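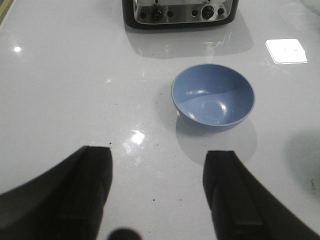

제목: Re: 서간집 교정본 각주 문의

보내 주신 의견 잘 읽었습니다. 아래에 인용하고 답을 적습니다.

> 2부의 편지 가운데 날짜가 없는 6통을 연도순 배열에 넣은 근거가 궁금합니다.
> 그라르카(Grarka) 필사본에는 이 편지들이 맨 뒤에 따로 묶여 있습니다.
> 57번 각주의 쪽수도 확인 부탁드립니다.

날짜 없는 편지의 배열은 2000년에 나온 플라나간(Flanagan) 판을 따랐습니다. 그 판의 편자는 편지에 언급된 시집 초고의 제목을 보고 순서를 정했는데, 마지막 두 통은 저도 확신이 없습니다. 필사본의 순서는 부록에 대조표로 싣겠습니다.

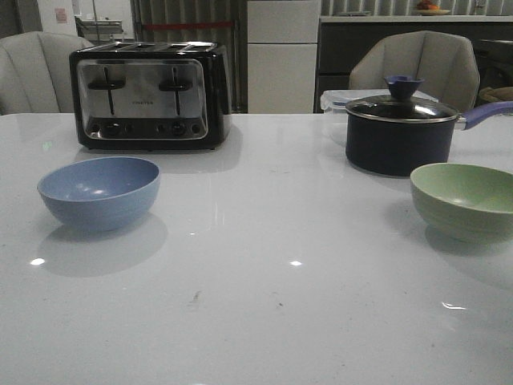
사진 제공: Gemeo

57번 각주는 제 착오입니다. 필사본 317쪽이 맞고, 교정본의 쪽수는 인쇄본을 기준으로 적은 것입니다. 같은 실수가 더 있을 수 있어 3부 각주를 다시 대조하고 있습니다.

철자는 원문대로 두되 구두점만 현대식으로 고쳤습니다. 소네트가 삽입된 편지에서는 구두점도 손대지 않았습니다. 행 끝의 쉼표를 빼면 읽는 호흡이 달라진다는 지적이 지난 3월에 이 목록에서 나왔고, 저도 같은 생각입니다.

플렐롤빌(Plellolville) 소장본을 직접 보신 분이 계시면 표제지 뒷면에 헌사가 있는지 알려 주시기 바랍니다. 제가 가진 복사본에는 그 면이 빠져 있습니다.

2024년 8월 1일
교정 담당 드림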